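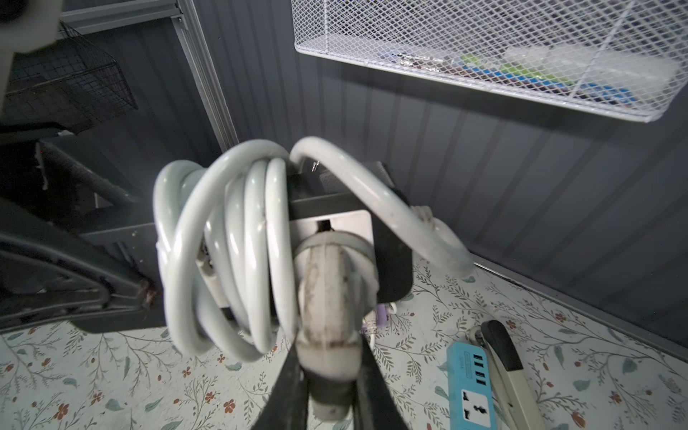 Mojtaba Azimi

Section 4. Hanging a framed canvas on the Lisano rail

Read this section through before lifting any work. The steps apply to framed paintings on canvas or panel. For works on paper under glass, see Section 5.

1. Check that the wall rail is fixed along its full length and that both end caps are seated.

2. Mark the hanging height on the wall in soft pencil. The Clelesgate rooms use a center line of 1,500 mm; other rooms may differ.

3. Lay the painting face down on a padded table. Do not let the canvas touch the padding if the frame is shallow; raise the corners on foam blocks.

4. Screw one D-ring to each side of the frame, 82 mm below the top edge. Drill pilot holes by hand.

Caution: Do not screw into the stretcher bars. Older stretchers split along the grain.

5. Slide two hangers into the rail and set them to the same spacing as the D-rings.

6. Lift the painting with one person at each side. Engage the left ring, then the right. Keep hands off the front of the frame.

7. Level the work with the thumbscrew on each hanger. One full turn moves the hanger nearly 4 mm.

8. Fit the lower security clip, part no. 2586, and turn the key until it stops.

Note: Frames by Hosseinzadeh have a recessed back. Use the long D-ring supplied in the spares bag.

Note: Keep lamps at least 500 mm from varnished surfaces.

9. Enter the work's title, artist and rail position on the hanging sheet.

To remove a painting, release the clip and repeat steps 5 to 7 in reverse order.

Brirnach hanging guide, revised 7 March 2024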